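Questions we get asked about the Noltik sharpening mornings

What do I bring along?
Whatever's gone blunt, really! Kitchen knives, secateurs, garden shears, the hoe your grandad left you. Wrap the blades in a tea towel or a bit of newspaper, please, and pop your name on the bundle so it finds its way home again.
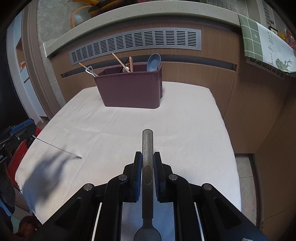 Page 3

Do I need my own files?
Not at all, love. We keep a drawer of them and you're welcome to borrow whatever suits. If you've got a favourite at home, bring it, and we'll happily have a look at whether it's still got some bite in it.

How do I clean a clogged file?
Brush it with a file card, always along the line of the teeth, and go gently. A rub of ordinary chalk beforehand stops a lot of the muck from sticking in the first place (Nest Kemeys swears by the coloured sort, though I can't say I've noticed any difference).

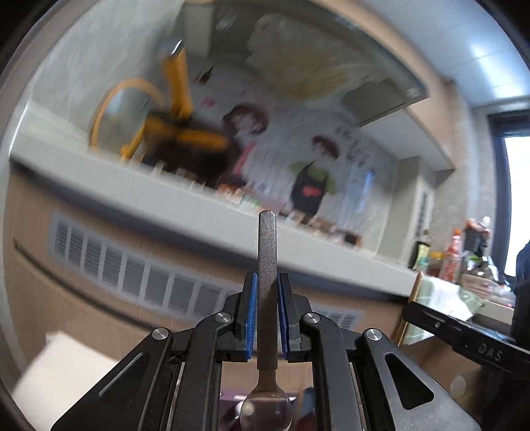

Most people press too hard when they're starting out, and they saw back and forth as well. Lean in a little on the push, lift off on the way back, and let the tool do the work. You'll hear it bite once you've got the angle right, and it's a lovely sound.

Can you do serrated bread knives?
Sometimes, but they're slow going, so we ask for no more than one each.

What does it cost?
Members pay nothing. For everyone else it's $4 an item, and the money goes towards new stones and the biscuit tin.

Where are you, and is there parking?
We're at 226 Kioko Street, Bitville, with plenty of parking around the back. Our next morning is in July, and the time will be on the noticeboard by the front door.

Last updated 2023-06-17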